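We moved to Nerkcombe in November, and finding a congregation took longer than finding a house. The nearest Lutheran church is in Gindside, 48 miles off, and the road closes when it snows. So for the first winter we mostly stayed home and I read the lessons aloud at the kitchen table. The kids put up with it.

In the spring a woman at the feed store told me about a small group that meets in the old Brøndum hall. I went by myself the first time. There were nine of us on folding chairs, and the hymnals were from three different churches, so the page numbers never matched. Someone just hummed the first line until we all had it.

We have been going for six years now. My husband was raised with no religion at all and he still doesn't say the creed, but he sets up the chairs and stays for coffee. Our oldest wants to be baptized this summer, in the river if it's warm enough.

The town has about 4,000 people and most of them go somewhere bigger, with a band. I tried that too. I missed the quiet parts - and I missed knowing who was sick that week.

If you're new here and looking, we start at ten. Bring a hymnal if you own one.

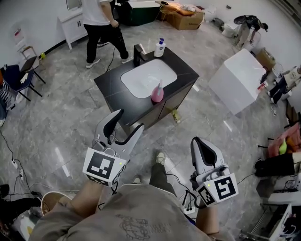
Heiðrún Ravn: We drove over from Ota for the Easter service and were made very welcome. Do you still meet in July, or do you break for the summer?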